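The woman who runs the textile room at Parnow started out with one shelf of leftover cloth and a borrowed table. That was seven years ago. She now has 300 pieces, most of them smaller than a bath towel, and she can talk about any one of them until the coffee goes cold.

"People think a cloth library must be fancy," she says. "It's fabric you're allowed to touch! That's the whole idea, and I still get excited opening the door in the morning."

Visitors come from the quilting group at Brernuvach, from the theater workshop, and sometimes straight off the street because they saw the sign. They can borrow up to five pieces at a time and keep them until the end of the month. Costume makers tend to go for the heavy stuff. Quilters want pattern, and lots of it.

So what does she reach for herself? Dark cloth, every time, as long as there's something going on in it.

"I love a black that moves," she says, and she's up out of her chair before the sentence is over. "You put it next to a plain color – teal is wonderful for this – and suddenly you see how much white is in there. By itself you'd call it a black fabric and walk right past."

She is just as cheerful about the dull part of the job, the laying out and putting away. Every piece that comes back gets spread on a pale surface and looked over for pulls and stains before it goes on the shelf. She tried a dark table the first winter and missed half the snags.

"Pale gray, off-white, anything in that family. You want the edge of the cloth to jump out at you. If the edge is straight, I'm happy."
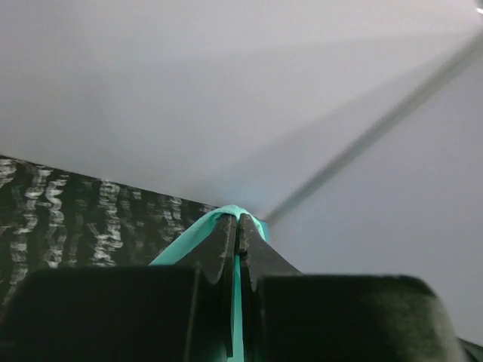
How should a patterned cloth be stored so it doesn't crease? Roll it around a cardboard tube with the pattern facing out, and lay the tube flat.

Her next plan is a set of sample books, swatches only, that schools could take home in a tote bag. She'd like to have the first ones ready in November. The Nemia shop down the block has offered her its offcuts, and she has already filled two drawers with them.

"I said I'd only take the good ones," she says, laughing. "Then I looked in the bag and they were all good ones."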